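Home | Noticeboard | Past issues | Contact

2 min read

Print this item | E-mail this item

THE PLAY KITCHEN, AN INVENTORY OF SORTS

Anyone who has spent a morning in the Riltham playroom knows that the play kitchen is the busiest restaurant in town. The service is slow and the menu changes while you're ordering, but the prices are very reasonable. Last week I was served a banana on a plate, followed by the bill, followed by the same banana.

It was time to go through the tubs. The Mollico set we bought at the fundraiser came with 14 pieces of fruit and veg, and over the past year it has been joined by half the pantries in the district. Some of these newcomers are very welcome. Others have clearly been living under a couch. The job was to tip things out on the white table, decide what still counts as food, and give the rest an honourable retirement.

The banana stays. It has a soft, matte look about it and a little blue sticker, just like the fussy ones at the greengrocer, and I'm told by the under-fours that the sticker is the best bit. Please don't peel it off to be helpful.

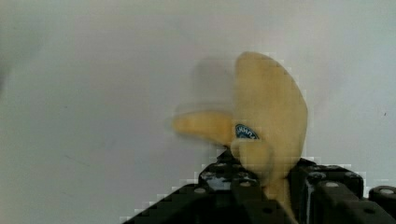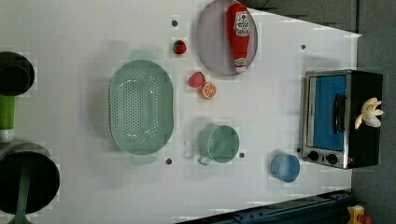
WHAT'S STAYING, WHAT WE NEED

The mint green colander stays too. It is used for draining pasta, as a hat, and as a bath for a bear, and it has never complained. The light green mug is staying, though we could do with another in any colour, as one mug between a whole tea party leads to language.

Strawberries: we have a big one and a small one, and they are not interchangeable. I suggested they were and was corrected at length. The orange slice is looking for the rest of its orange. If you find any wedges at home, in a handbag or down the side of a car seat, pop them in the basket by the door and we'll say no more about it.

The red ketchup bottle goes with everything, including the banana, according to our younger chefs. It may be kept on the lavender-grey plate or poured over it. Opinions differ.

Still on the wish list are two small saucepans, a whisk, and some bread that hasn't been chewed. Ostby Hardware has offered us a shelf unit, and the toy fund stands at $389, so we may even stretch to a new till. The old one has charged me 1,058 dollars for soup.

Donations of play food are welcome until the end of August. Clean, please, and nothing smaller than a strawberry (the big one).

Print this item | E-mail this item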